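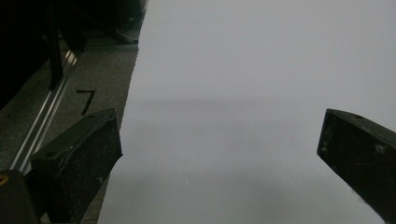 Stopping a big sheet of white paper marking on the floor

We use cookies to remember your settings. Accept all | Manage

Stumdale Community Help > Home and Hobbies > Paper and Drawing

Refilwe Nel
I'm drawing a large plan of our allotments for the hall wall. None of my tables will take the paper, so I've been laying it out on the carpet in the spare room, which is grey and fairly flat. Two problems. The left edge isn't straight, so I have nothing to measure from. And when I press with a pencil the point goes through, or the line comes out bumpy from the carpet underneath. The light in there is poor as well. I'd like to get it right before I start in ink. Is there a cheap way round this that doesn't mean buying a drawing board?

Kasten
I do banners this way. Put something hard under the paper before you draw anything. I use two sheets of hardboard pushed together with the join taped flat, smooth side up. Run the tape the full length or you will feel the join with the pencil.

For the edge, don't trim it yet. Draw a long straight line 30 mm in from the worst part of the left side and measure everything from that line. Check the corners with a set square, or measure both diagonals of your border – if they match, it's square. Cut the spare off at the very end, with a metal ruler and a new blade, and keep the hardboard under it while you cut.

Use an HB pencil and don't lean on it. Work from the top down so your sleeve isn't dragging over what you've done. A desk lamp stood on the floor to your left will help if you are right-handed, as your hand won't throw a shadow over the line. Hoover the carpet first too. Bits get under the paper and you only find them with the pencil.

Vosport
Just use a table at the library? Ours has big ones upstairs.

Isari
Agree with the hardboard. If the paper has been rolled, leave it flat overnight with books on the corners. Put a clean sheet under the books – I got a red mark off a cover once and it wouldn't rub out.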